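Bench notebook, Gretberg room
Monday, entry by Zinash Kassa

We use cookies to remember your reading preferences. Accept / Manage settings

Purpose of entry: to record the present arrangement of the coffee portioning bench and the matters still open before the Holano comparison begins. Colleagues who take over the bench in the afternoon are asked to read as far as the open points.

The layout agreed last week remains in force. The red mug stands to the left and serves as the receiving vessel. The beans are kept to the right in clear glass, with the shallow clear glass piece in front of them as the rest for the spoon. The middle of the table is left free.

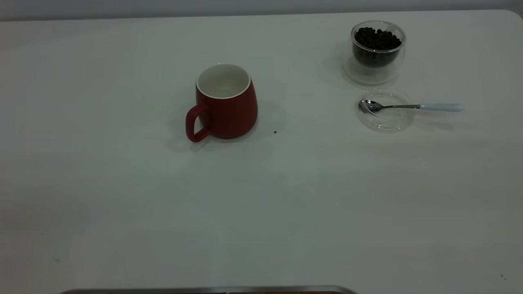
The beans are the dark roast from Barkell, lot 342. The lighter Cassim roast has been set aside until the dark series is complete, as the two should not share a spoon on the same day. The target portion for the mug is 33 grams, weighed in the mug on the shelf scale after tare. The scale reads to a maximum of 3,000 grams, more than this work requires, and the smaller unit should be requested again from stores.

Two points on technique. The spoon is to enter the beans at a shallow angle and be lifted level. A steep entry pushes beans up against the glass and over the rim, and the count of strays rises. Any bean found on the table is discarded and does not go back into either vessel – this was done inconsistently in the earlier entries, and those weights should be read with care. 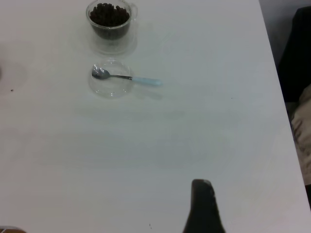 Kassa's spoon rest is too shallow for my liking, and I would prefer a plain saucer with a flat bottom. A spoon laid across a rim can be knocked by a sleeve. I have no objection to the rest of the layout.

The remark above was added in the margin at 11:20 and is copied here so that it is not lost. I have noted it and will try a saucer during the Cassim series. Changing the rest in the middle of the dark series would leave us with two sets of conditions and one set of notes.

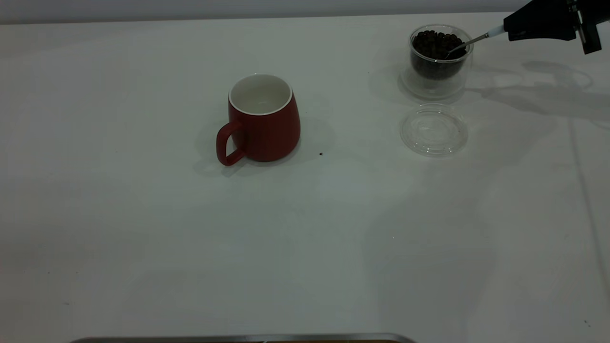

The table is to be wiped with a dry cloth between portions and with a damp one at the close of the day. Specks of bean are hard to avoid with this roast and show plainly on the white top.

Open points:
Smaller scale – request to be repeated.
Saucer for the Cassim series – to be found.
Label for lot 342 – missing from the storage tin, to be rewritten.
Earlier weights – to be marked in pencil where strays were returned to the mug.

Z.K.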